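The Accordion from Belska

Sebastián Aravena heard the accordion before he saw it, and he ran. He was fifty-eight and had not run for anything since the last bus out of Jevel, but there it was again, that big breathy chord coming out of the repair shop on Dalo Street, and oh, it was his grandmother's kitchen, all of it, the soup and the steamed-up windows and the uncles stamping on the floor!

The woman behind the counter looked up. She had the thing strapped on and was working the bellows in and out, listening.

"Don't stop," he said.

"I have to. The low F sticks."

"Let it stick. It's wonderful."

She laughed and played him the chord again, with the sticking F, and he leaned on the door and got his breath back. Her name was Alemneh. She fixed clocks and sewing machines mostly, but people brought her anything with a spring in it, and this had come down from Belska on the back of a truck, wrapped in a quilt.

"Who owns it?" he asked.

"I do, as of Thursday. The man wanted 3,000 for it. I gave him two clocks and a bicycle."

"And you'd sell it?"

"When it plays."

So he came back the next day, and the day after that. He brought plums. He brought a bag of the little seeded rolls from the bakery by the bridge, still warm, and they ate them standing up while she took off the grille and showed him what was inside – rows and rows of tiny reeds, each one with its own note, like a whole town of people waiting to be asked something. He couldn't get over it. All those years of dancing to the things and he had never once wondered what was in there!

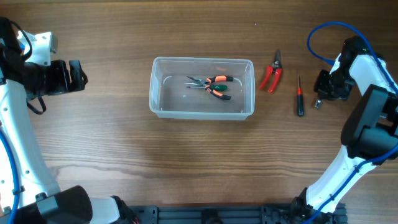

"Now hum me the tune," Alemneh said. "The one your grandmother played."

He hummed. He was a terrible hummer, sliding all over the place, but she tilted her head and found the first four notes with her right hand, then lost it, then found it again a little lower down. He beat time on the counter. A boy who had come in for his father's watch started to grin.

"Faster," said Sebastián. "It goes faster there, and then it sort of falls down the stairs."

"Like this?"

"Yes! Yes, and then the uncles come in."

"I can't play uncles."

"I'll be the uncles," he said, and he stamped, left, left, right, so that every clock on the back wall gave a small shiver. The boy stamped too. Somebody upstairs banged on the floor, and it took them a moment to work out that the banging was in time.

They went around again from the top. When the low F came, it sang straight out, round and dark as a plum, and Alemneh's eyebrows went up, and she kept right on playing.

"How much?" he shouted over the music.

"Ask me after the next verse!"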